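Subject: Re: [swap-list] Small things for the December table

Dorota Sadowski wrote:
> I vote we drop the price stickers and sort everything by size. Small
> things in one tray, people can dig. The Rultura hall did it that way
> and they cleared 308 items before lunch. Also, does anyone really want
> single keychains? I would bag them in sixes and be done with it.

Dorota, I'm not convinced. 308 items cleared tells me how many left the hall. It doesn't tell me how many came back in the next donation box, and I unpacked that box. A tray people can dig in is a tray where the small stuff sinks, and the bags of six were still there at closing time both years we tried them.

I'd rather lay the little things flat with some space between them. A person standing at the table sees them from above. The green Totoro keychain reads fine lying on its back, ears, belly marks and all. The little brown animal is harder. I say lion, my sister says dog, and it's too close to the white thing beside it.
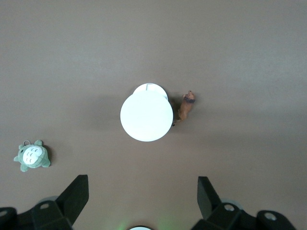

WHAT I'D CHANGE

1. Keychains out singly, face up, ring at the top.
2. Animals in their own row, away from anything white or shiny.
3. Keep the stickers. I still have most of a roll of 254.

As for the Wijaya trays, who is paying for them? I haven't seen a quote.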